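Category: Community Safety / Neighborhood Patrol
Last updated: May

Pre-Shift Checklist for Plemthorpe Street Patrol, With My Comments

I've been walking the Tuesday evening route with the Plemthorpe patrol for a while now, and Obed Fiadzo asked me to type up my notes on the pre-shift check so new walkers have something to read before their first night. The bold stuff on the laminated sheet is short. My comments are not, sorry!

1. Radio charged and on the right channel: PASS
Anything under 40 percent goes back on the dock, even if you're running late. Do a real radio check with Hanneke Van Dijk at the desk and wait for her answer (clicking the button and hearing static doesn't count, I've tried it).

2. Reflective vest, both straps closed: PASS
Two of the older vests have tired Velcro. I marked them with tape on the collar. Take a newer one if you're crossing Quaye Avenue, where drivers come down that hill way too fast. 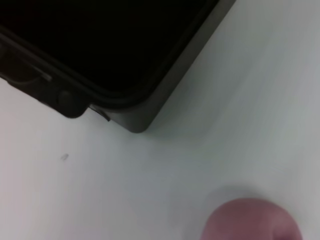

3. Flashlight, plus spare batteries: PASS WITH COMMENT
The big one works fine but the switch sticks. I'd love to replace it. Elikem Abubakari got us a quote for new ones at $58 each, and we're still arguing over how many we need.

4. Incident forms and two pens: PASS
Please use the new form. The old one has no box for the police report number, and Adjoa Boateng ends up calling people the next day to ask for it. Write down times as you go, too. I always think I'll remember and then I'm sitting there at 11 p.m. guessing.

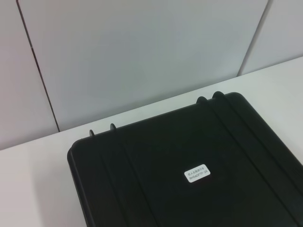 5. First aid kit sealed: FAIL
Seal was broken and the gloves were down to one pair. I restocked the gloves and put on a new seal, but whoever opened it, please fill in the little card! No blame, we just want to know what got used.

6. Route card and partner confirmed: PASS
Always two people, always. The full loop takes around 190 minutes with stops, so eat something first. Skip the alley behind Donance Tire until the city fixes the streetlight.

7. Emergency contacts readable: PASS WITH COMMENT
The precinct's non-emergency number changed and somebody had written the new one in pencil. I went over it in pen. If you see a weapon or a fight, it's 911 right away, then the desk, and you stay across the street.

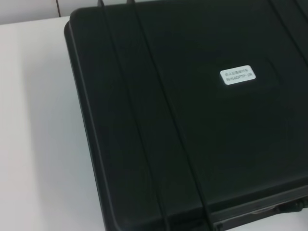 8. Sign-out sheet: PASS
Sign out AND sign back in. Last month Imtiaz Wanigasekara got three calls at home from us, and he'd been in bed since ten.

Still open: flashlight switch, vest straps, streetlight request. I'll check on all three before the next walk.

14 comments | 32 shares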